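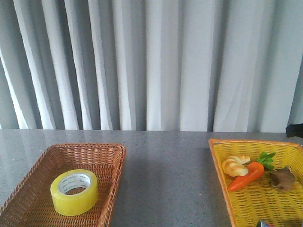 ## One basket, one job (start here, don't rush)

Hi everyone, thanks for coming out. I'm the one who wouldn't stop going on about baskets at the last Sowa swap night, and I-seul Baek called my bluff and gave me 18 minutes. So blame her!

Look at that basket. One roll of packing tape in it. When I show this to people they tell me I'm wasting a perfectly good basket (my sister wanted to fill it with bread rolls), and I get it, I really do. But I moved house in March and I lost the tape so many times in the first week that I started buying it in a panic, and I still couldn't find any when the courier was at the door.

(Pause. Ask who has bought tape in the past month. Ask who already had some at home.)

So my rule now is that the tape has an address. It lives in the wicker basket on the counter and it goes back there before the box leaves the room. You can do it with scissors or a marker too, but start with the tape, it's the thing that wanders the most.

## Why a basket and not a drawer

- I can see into it from across the room. Drawers eat things.
- Wicker is light, so I can pick the whole lot up and take it to wherever I'm packing.
- The rim stops a roll from wheeling off the counter and under the fridge. Ask me how I know.
- It looks nice enough that I don't hide it when people come over, and once I hide something it's gone for good.

(Tell the Hosholm story here if they seem awake. Short version: Hosholm is the flat-pack shelf I bought to solve all this, it has 3 drawers, and the tape was in none of them. It was in the bath. Don't get into the bath part, it takes ages.)

I did try plastic tubs first, the Arkano ones, and they're fine for the garage. Mine had lids though, and I am a person who puts things on top of lids. Within a day there was mail on it, then a colander, then a coat.

## The tape itself
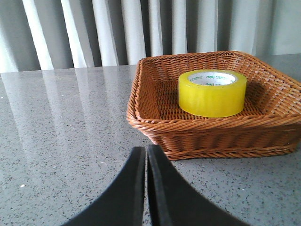

I used to buy whatever was cheapest at the checkout, and I've come around to picking one kind of tape and sticking with it. Bok-nam Noh, who packed orders for years before she retired, put me onto this and she's much stricter than I am. Her first tip was to keep the roll flat on its side, with the hole facing up, so you can grab it one-handed by the core while the other hand holds the box flaps down. You can see I listened! That one's a deli roll, the name's printed in green on the cardboard core, and I like having it there, as I can check what I've got when it's time to buy more. Her second tip was to fold the end of the tape over on itself, just a little tab, every single time. I forget. I still spend half my life picking at the edge with a thumbnail.

(Demo: bring out my own roll from the bag and do the folded tab. Pass it down the first row. GET IT BACK.)

A word on the yellow look, as somebody always asks. This is clear tape. A thick roll of it can look quite yellow, and then you pull off a single strip and it's see-through on the box.

## What happens on packing day

1. Basket comes to the box. I don't carry the tape around loose anymore.
2. Tape the bottom first, two strips, then flip the box over and fill it.
3. Heavy stuff low, soft stuff in the gaps. Tea towels are brilliant for this.
4. Close it, tape it, write on the side and not the top (they get stacked).
5. Tape back in the basket. Then you can have a cuppa.

If there's time, mention the Skoltora shed trial, where 2 of us kept one basket at each end of the bench. Good idea, but both rolls ended up in my basket by lunch and I'm not sorry.

## Questions

Somebody will ask where to get the baskets. Op shops, garage sales, your mum's laundry. Run a hand along the inside before you pay and check for snaggy bits.

Somebody will ask about tape guns. I find them loud and I've bitten myself on the teeth, but Bok-nam swears by hers, so send them over to her at the tea table.

Thank I-seul, put the chairs back, grab my roll from the first row.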